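Workbench > Reviews > Grippers and End Effectors

Wevell two-finger gripper, three months in

I bought the Wevell in July, mostly out of frustration. My old gripper was the one that came with the arm, a Gostel, and if you've used a Gostel you know the noise I mean — a sort of dry tick every time the fingers close, followed by whatever you were holding sliding out of one side. I put up with it for longer than I should have. Then Bimla Shakya, who I swap parts with a lot, sent me a video of hers stacking blocks all afternoon without a single drop, and I had my card out before it finished playing.

So, what you get. The box has the gripper body, a pair of fingers, a mounting plate, a bag of screws with two spares (thank you!) and a folded sheet of instructions in very small print. I paid $244, shipping included. You can get a gripper for a lot less than that, and I've owned most of them.

Putting it on took me an evening. It should have taken half that, but the instruction sheet shows the plate one way up in the first drawing and the other way up in the third, and I believed the first drawing. Believe the third. The screws went in clean and the threads feel good. The cable is a little short if your controller sits behind the arm like mine does, so I had to move the controller box forward and now it's where my coffee used to go.

Calibration is easy. You close the fingers, press the button, open them, press it again, and you're done. My old one wanted a laptop, a config file and a prayer. The Wevell also remembers its settings when you pull the plug, and after years of the Gostel forgetting its own name every night that felt like real luxury.

For testing I did what I always do, which is pick up blocks and put them in a square of tape. I know people like to show off with eggs and paper cups and I've done that too, but blocks tell me most of what I want to know. Does it close straight? Does the block twist when it lifts? Does it let go cleanly, or does it drag the thing half an inch on the way out? You learn all of that from a wooden cube and a roll of black tape. I run the whole thing off the wrist camera so I can see right down between the fingers, and I go through the recordings afterward with a sandwich.

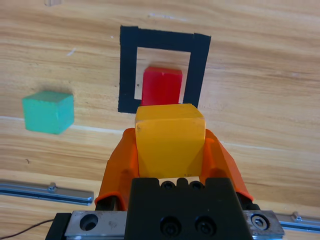

Over the summer I logged 1,111 picks this way, in sets of 20, and I stopped there because the number made me laugh and because I wanted my evenings back. The grip itself is lovely. It comes in evenly from both sides and the block stays where it is. With the Gostel I'd see a cube start to turn the moment it left the table, and by the time the arm got over the target it would be hanging at some silly angle. I got a little of that with the Wevell when I came in badly off center, and pretty much none when I lined it up right.

Letting go is where I have a complaint. The fingers open fast, which is great in the open and not so great when you're setting a block down next to another one. More than once I placed the second block perfectly and then watched the opening finger shove the first one out of its spot. You can slow the opening speed in the settings (it's under Motion, and then under a second menu that is also called Motion, don't ask me). I went down to the second-slowest step and the problem mostly went away, but each pick takes longer and it does add up over a set.

The other thing is the view. The fingers are a nice shape for grabbing, but once you're holding something big, the camera sees that block and a lot less of whatever is behind it. For me driving by hand, fine, I just remember where I left things. If you're training something to do it from the wrist camera alone, you'll want to think about that. Hanne Salminen runs hers with a second camera up on a pole and tells me she wouldn't go back. I've been too lazy to put up a pole.

Now, the Lilico. I borrowed one from Dindo Belmonte for 2 weeks so I could compare them properly, same arm, same table, same blocks. The Lilico is the lighter of the two and you can feel it, the arm is quicker to settle and there's less wobble at full reach. It's also quieter. If I only ever moved small light stuff I'd probably pick the Lilico and be very happy. But it doesn't open as wide, and with my bigger blocks I had to come down almost dead center or one finger would land on top of the block instead of beside it. The Wevell gives you more room to be sloppy, and I am sloppy, especially after dinner.

I also looked at the Seppälä, which people on the forums love. I've only had my hands on it for one afternoon at a meetup, so take this with a pinch of salt. Beautiful machine work, very smooth, and priced for somebody who isn't me.

Wear so far is minor. One of the plate screws worked itself a bit loose in August and I put a drop of thread glue on it, no trouble after that. The finger pads look fine. I wrote to Wevell about the drawing on the instruction sheet and got a friendly answer the next day from Sirkka Hyvönen, who said a corrected sheet is on the way and offered to send me a longer cable for the price of postage. It got here last week and I have my coffee spot back.

Would I buy it again? Yes, and I'd buy it sooner. If you're on a stock Gostel and you're tired of picking blocks up off the floor, this is a big step up for the money. If you mostly place things close together, try the slower opening speed before you decide you hate it. And if your work is all small parts, see if you can borrow a Lilico first — Dindo is a generous guy, but he'd like his back now.

Four stars out of five. I'd have gone to four and a half if they'd sort out those two Motion menus.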